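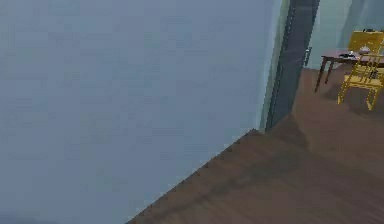 Ticket: Award nomination form drops the crew list on submit
Product: Durby (nominations module)
Site: Gruston emergency services awards
Status: Resolved

Reported
Crew nominations for the Gruston fire and rescue awards come through with the story text but no crew members. Single-person nominations are fine. We had 225 nominations in when we spotted it, and 17 of them are crew ones with the names missing. Public voting opens in December, so we'd love to get this sorted before then!

Update 1, support
Thanks for such a clear report, it made this one a pleasure to dig into. Could you send the export for one of the 17, and tell us which browser the nominator used?

Update 2, reporter
Export attached. The nominator was on a phone, but I tried it on my laptop and got the same thing. One odd detail: a crew of four saved fine when I typed a really short story.

Update 3, support
That short story was the clue we needed! Durby packs the story and the crew list into one field before handing it to Hedico for storage, and Hedico was cutting that field at 1,992 characters. Crew names go last, so they got chopped first. Your sample has a story of 1,437 characters, and the station details and contact block push it over.

The good news (and it's very good news) is that Durby keeps the original submission in its log, so all the names are still there.

Fix
- Crew list moved to its own field in Hedico
- Form now shows an error if anything is too long to save
- All 17 nominations rebuilt from the log

Update 4, reporter
Checked every one against the paper forms from the stations and they all match. Wonderful work, these crews really deserve to be up there by name. Does the Odera voting page need a refresh?

Update 5, support
Yes please, hit Sync once in Odera and the names will show on the cards. Closing this one, and good luck with the awards night!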